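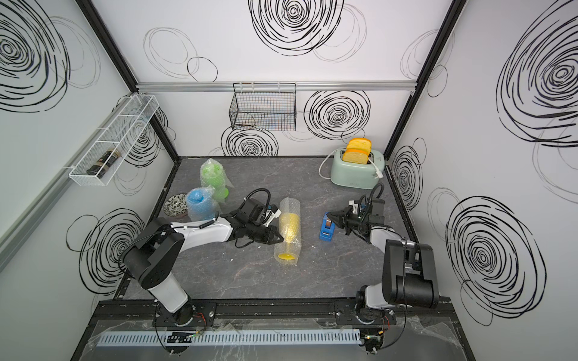
Cups in bubble wrap, with the tape dispenser on the same table.

How to pack cups and glasses for a move

I moved apartments in April and it was my third move in four years. The first time I lost 7 glasses and a teapot from my grandmother. After this I started to pack more carefully, and I write my method down for friends who keep asking me.

What you need

Bubble wrap with small bubbles (the big ones are better for lamps and picture frames), packing paper without print, clear tape, a thick marker and small strong boxes. I buy the wrap in rolls from Mendska, but any shop that sells moving boxes has the same thing. Old newspaper also works, only the ink comes off on white cups and you must wash everything later.

Do not take large boxes for kitchen things. A large box full of cups becomes so heavy that the bottom opens on the stairs. This happened to my neighbor Gervasio Figueroa, on the second floor, with his whole coffee set inside.

Step 1. Wash and dry

Wash everything the evening before and leave it on a towel for the night. If there is water inside a cup when you wrap it, after two weeks it smells.

Step 2. Cut the wrap first

Cut all your pieces before you start with the first cup. For a normal cup I cut a piece as long as my arm from elbow to fingers. It is much faster this way, and you do not need to look for the scissors every time.

Step 3. Fill the inside

Push one crumpled sheet of paper into the cup. It should be firm but you should not press hard. Thin wine glasses need soft paper, and for the stem I make a small roll of paper around it.

Step 4. Wrap

Put the cup on its side at one corner of the piece, with the bubbles toward the cup. Roll it to the middle, fold both sides in, and roll until the end. Two turns are enough for a thick cup. For a cup with a handle, first wind a strip of paper through the handle, then wrap as usual.

Close with one short piece of tape. Please do not wind tape around and around – in the new kitchen you will need a knife to open it, and my friend Xuân Lý cut her thumb like this.

Step 5. Fill the box

Put crumpled paper on the bottom, as high as your hand is wide. Heavy cups go down, light glasses go up. Glasses stand, they do not lie. Plates go on their edge, like records on a shelf, with paper between them.

Close all holes with paper. Then lift the box a little and move it gently. If you hear something, open it and add more.

Step 6. Write on the box

Write the room and the content on two sides and on the top. I also draw an arrow for "up". Movers do not always read, but they look at arrows.

Questions I get often

Can I use towels? Yes, for thick cups. For glasses I still prefer wrap.

Can I use the wrap again? I do. My present roll is from the move before, and I only cut away the parts where the tape was.

How early can I start? Things you use only at holidays can be packed a month before. Keep two cups and one pan outside until the last morning.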